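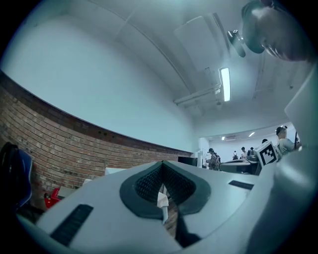

**Jovenville Town Talk > Local Elections > Ward 2 council recount thread**

**geetab_ward2**
OK, who else stayed up for this?! The county posted the last batch at 11:40 and Etenesh Alemneh is ahead of Fasil Abdella by 19 votes. Nineteen! In a ward where we usually can't get people to show up for a free pancake breakfast. Abdella's campaign has already said they want a recount and I can't stop refreshing the page.

**millpond_dave**
Is a recount automatic at that margin or does he have to ask? I remember the school board one going automatic.

**fasil4council_fan**
He has to ask, and he should. I knocked on doors for him all through September and I'd want every ballot looked at again no matter who was up. Also the Gremari Street polling place ran out of ballots for a good while after work. People left. I watched a couple walk back to their car.

**geetab_ward2**
> People left.

That part makes me mad too and I voted for Alemneh. Did they extend the hours?

**fasil4council_fan**
By half an hour, but there was no sign on the door until the very end. So if you'd gone home you'd never know.

**asna_s**
Poll worker at Gremari here (Asnakech, some of you know me from the library). We ran short on one ballot style, the one for the new apartments, and the other style was fine the whole time. Everyone who stayed in line got to vote. I'm not saying it was OK, it was a rotten hour and I apologized to a lot of people. The line was so cheerful though! Somebody's kid was handing out orange slices.

**millpond_dave**
A recount won't fix that anyway. It only recounts the ballots that exist. People who drove off aren't in the box.

**fasil4council_fan**
Sure, but that's a reason to file a complaint as well, and I'm going to. You can do both.

**IlariaM**
Can we talk about turnout for a second, because I'm thrilled. 1008 ballots in Ward 2! Last time my precinct looked like a dentist's waiting room. The candidate night at Admasu Hall had over 200 people and they were still asking about the bus route when the lights went off.

**nesov_road_ken**
Turnout was up because of the sewer bond, not the council race. Nobody on Nesov Road could name either candidate.

**IlariaM**
I live on Nesov Road, Ken. I can name both of them and so can my mother-in-law, at length.

**nesov_road_ken**
Fine, two houses.

**geetab_ward2**
Update: just called the clerk's office. Recount request is in, and they start Friday at 9 a.m. in the basement meeting room. It's open to the public, use the side entrance. I'm going, I've never seen one and I want a good chair.

**asna_s**
Bring a sweater, it's freezing down there.

**fasil4council_fan**
See you there Geeta. I'll save you a seat if you'll split parking with me.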